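Stories > Short Fiction > The Open Day

Reading time: 3 minutes

Tahsin Nanayakkara came to the open day in the shoes he wore for weddings. His daughter had sent him the invitation from Khaemba, where she worked now in the same company but in another office, and she had written under it: Go and see, Father, then you will understand what I do. He had worked in hotels for most of his life. He did not think there was much in a hotel room that he could be taught.

The Wurier building was at the end of the bus line. A young man at the door gave him a paper badge with his name written wrong, and Tahsin thanked him and did not correct it. There were almost 300 visitors, and they were taken upstairs in groups of 8. In his group there was a woman from the Kamer hotels who wrote everything down, and a boy who asked every few minutes if the robot could dance.

"It is called Hilto," said the guide. "Today it cleans a bedroom. You will see the room through the glass, and on the screen you will see what Hilto sees."

Tahsin chose the screen. Through the glass one sees a machine, he thought, but on the screen one stands in its place. He moved closer until the other people were behind him and he could forget them.
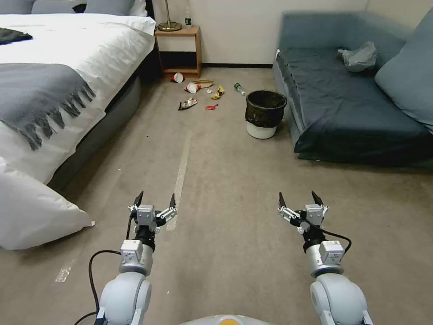 Hilto and the room, on the visitors' screen.

He looked first at the bed, as he always did. The duvet was on it, but one pillow was down on the carpet, and this hurt him a little. Then he looked at the cups, the wrappers, the green bottle lying on its side. He knew this room. He had opened the door of this room a thousand times, at ten in the morning, with his cart in the corridor behind him.

"Where would you start?" asked the guide. She was asking everybody, but she was looking at him, maybe because of the shoes.

"With the bottle," said Tahsin. "If you step on paper, it is only paper."

The woman from Kamer wrote this down.

"And then?"

"Then the cups. After that the small things, and the bag on the sofa. People always forget the sofa. The pillow I would take up at once, before everything, but this is only my character."

The guide laughed in a kind way. She said that the engineers had talked for two weeks about the order of the work. Tahsin did not know if this was a compliment to him or a complaint about the engineers.

He watched the two white hands. They were held open over the carpet, and he remembered his own first morning, in room 348, when he was nineteen and the housekeeper stood behind him with her keys. He had held his hands exactly so. He had been afraid to touch the things of a stranger, even the things that the stranger had thrown away.

"Does it know that we are watching?" asked the boy.

"No," said the guide.

"It is better so," said Tahsin. "The first time, it is very hard with people behind you."

The boy thought about this and moved a little back from the glass. Then the guide said that it would begin now, and everybody became quiet. Tahsin took his glasses from his pocket and put them on. He wanted to tell his daughter which thing it picked up first.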